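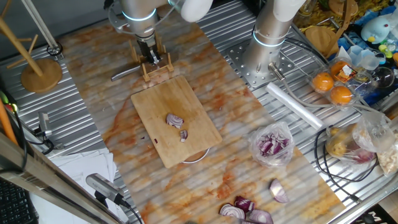

How to report suspected cruelty or neglect of an animal

Residents of Dinthorpe may report a concern to the Kullow Animal Welfare Office at any time. A report need not be proved before it is made.

1. Write down what you saw or heard, with the place and the time of day. Note the kind of animal, its condition, and whether food, water and shelter were present.

2. Do not enter private land or remove the animal. Evidence gathered in this way may be refused by the court.

3. Telephone the duty line on extension 2086. If an animal is in immediate danger, say so at the start of the call.
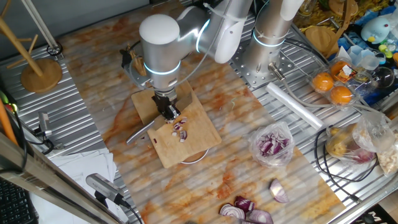

Page 2 of 19

4. Ask for a reference number and keep it. Later information – a change in the animal's condition, for instance – should be added to the same report.

5. Complete Form 1566 if an inspector requests a signed statement. Witnesses may be asked to attend a hearing, and will be told of this in writing.

The reporter's name is not given to the owner during the first visit. It may be disclosed if the case is prosecuted.

Enquiries: Yamuna Varma, Inspections.

19 shares | 2 comments

Hawi Wubshet
Can Form 1566 be handed in at the front desk? My printer is fine but I have no scanner.

Sibusiso Du Plessis
I handed mine in there in May. They stamped a copy for me.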